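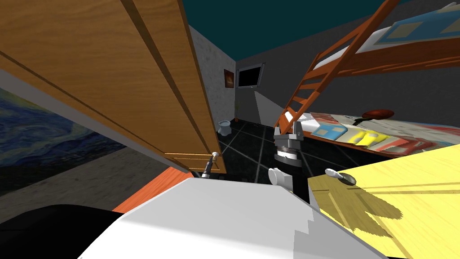
Can a small farm make money growing its own rice instead of buying it in? Mine did, but only in the second season, and only after I stopped copying what the big growers do.

I put in 2 acres of rice outside Mornau, mostly because I was so tired of paying import prices every time the trucks got held up. My neighbors thought I'd lost it! The first harvest was a mess. I planted too late, the birds had a party, and what was left cooked up like gravel (my sister still brings it up at dinner).

Then I met Lowri Cadwaladr at a seed swap in Ado. She's been growing rice for 40 years and she talked me out of nearly everything I had planned. Plant in June, she told me, keep the water low for the first stretch, and quit throwing money at fertilizer. So I did all that, and I also joined Barbosa, the little growers' group that shares a mill. We brought in 1,354 pounds. I know that's nothing to a commercial farm, but I stood in the shed grinning like a fool.

Selling it was the odd part. Shops want up to 2,000 pounds before they'll even return a call, so most of mine went in small bags to people I already knew, plus a few to the lunch place on the Zarnodus road.

What I'd love from the government is pretty dull stuff: a decent road to the mill, loans that come through before planting, and somebody at the farm office who picks up the phone. Closing the ports makes the news, sure, but my rice still has to get over that bridge.

Seedlings go out again next month. I've bought netting this time.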